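Categorias: Recipientes | Armazenamento | Utensílios de plástico

Caixote aberto

O caixote aberto é um recipiente sem tampa, de paredes rígidas, destinado a receber objetos que ainda não têm lugar próprio e, com frequência, nunca o terão. Distingue-se da caixa pela falta de tampa e do tabuleiro pela altura das paredes, embora os catálogos troquem os três nomes com grande à-vontade.

Características

Os modelos de bancada são quase sempre de plástico. O acabamento mate disfarça os riscos durante algum tempo; o brilhante exibe-os desde a primeira tarde. As paredes grossas suportam melhor as pancadas na borda, mas roubam espaço ao interior, pormenor que os fabricantes preferem resolver anunciando as medidas exteriores. O Helmy 400, da Hodness, tem 400 mm de comprimento por fora e 315 mm de largura. A altura, 232 mm, é igualmente exterior.

O branco é a cor corrente em oficinas e laboratórios. Vê-se bem o que está lá dentro, incluindo o pó.

Uso

Pousado na bancada, o caixote recebe peças por cima, e a boca larga perdoa a má pontaria. Marina Zervas, autora do manual de arrumação Rumham, recomenda enchê-lo até dois terços e esvaziá-lo ao fim do dia. A primeira recomendação é geralmente cumprida por excesso. Tõnu Kļaviņa, seu crítico mais assíduo, dedicou 568 páginas à tese de que um recipiente sem divisórias apenas muda a desordem de sítio. O livro não tem índice.

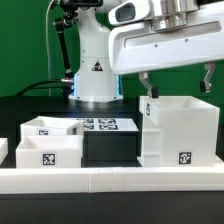 Limpeza

Basta água morna e detergente neutro. Os cantos interiores pedem uma escova pequena. Convém deixar secar o caixote virado para baixo antes de o empilhar, sob pena de os dois exemplares passarem a constituir um só.

Artigos relacionados
Tabuleiro de peças
Divisória amovível
Curalen (sistema de etiquetas)
Gaveta das coisas várias

Partilhas: 15 | Comentários: 4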